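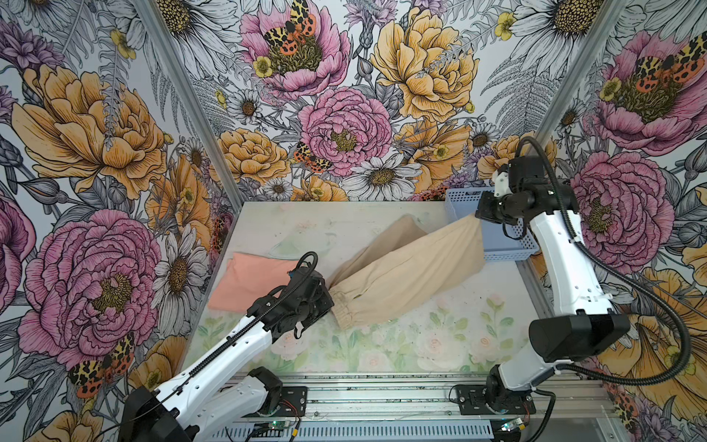 Judia Show Day

Judia Show Day is the yearly fair held on the oval at Judia, a small wheat and sheep town with a pub, a silo and one very good bakery. I grew up four streets from the gate, so please take this entry as the work of someone who has eaten far too many dagwood dogs there. Taras Marchuk wrote the first version of this page and I've been adding to it since he moved away. The last big tidy-up was on 2024-11-23.

Name

Older people still call it the Strobel, after Strobel's Paddock, where it was held before the oval had a fence. If someone in the bakery asks whether you're going to the Strobel, they mean the show. The ticket has said Judia Show Day for as long as I've been buying one, but my aunt won't have a bar of it.

When and where

It's held on one day in October, usually once the shearing is mostly out of the way (the farmers argue about this every year). The main gate is on Trito Road, and there's a smaller one behind the netball courts that opens for people with prams or wheelchairs. Parking is in the stubble paddock across the road. Wear boots if it has rained!

The town has 700 people and on a good day over 3,000 come through the gate, mostly from the farms and the two bigger towns down the highway. The queue for chips gets a bit silly by noon.

The pavilion

This is the tin shed at the northern end, and it's where the serious business happens. There are classes for cakes, jams, pickles, cut flowers, knitting, school handwriting and the biggest pumpkin. The last schedule had 131 classes in it, including a new one for sourdough, which caused more talk than you'd think bread could. Entries close the night before and judging is done with the doors shut.

The fruit cake class has its own rules. Everyone gets the same recipe, the tin has to be square, and you can't ice it. I came third once with a cake I'd been sure was burnt, and I have mentioned it at every family lunch since then.

The ring

Ponies go first, then the dog high jump off the back of a ute, then the sheaf toss. The sheaf toss is the one to watch. You get a pitchfork and a bag stuffed with straw, and you throw it over a bar that keeps going up until only one person is left in. Plenty of the best throwers have been well past fifty, and the footy boys don't like it much.

There was a tractor pull for a few years as well, but it chewed up the cricket pitch and that was the end of that.

Sideshow alley

It runs along the scoreboard side. You'll find the clowns with the turning heads, a dodgem track, a small Ferris wheel and a stall selling showbags. The favourite when I was a kid was the Zetutine bag, which had sherbet, a whistle and a plastic ring in it, and which parents hated because of the whistle. It has come and gone over the years. I saw it again at the last show and bought two, one for my niece and one for me.

The letterbox business

Most people outside the district have only heard of the show through this one, so I'd better put it in. The local progress association ran a stall where you could write down a complaint about the shire and post it in an old red letterbox. It cost a gold coin, and the money went to the pool. All pretty harmless, except that the slips were read out over the loudspeaker after lunch, and a fair few of them named the shire president, who was standing in the ring at the time waiting to hand out ribbons.

Some people thought it was the funniest thing they'd ever heard at a show. Others walked out, and there were letters in the paper for weeks. The shire asked for an apology and got a sort of one. The box came back the next year with a lock on it and a sign saying that slips would be passed on in private. I put one in about the potholes on Trito Road and they're still there, if anyone from the shire is reading.

Fireworks

They go off at half past eight from behind the silo and last as long as the money does. One dry year they were cancelled for a fire ban, and the band played an extra set in their place. If you've got a nervous dog, leave it at home with the radio on.

Getting in

Kids under five are free and so are pavilion exhibitors until ten in the morning. There's no card machine at the netball gate, so bring cash or walk around to the main one.

See also

Judia Oval
Sheaf toss
Judia Progress Association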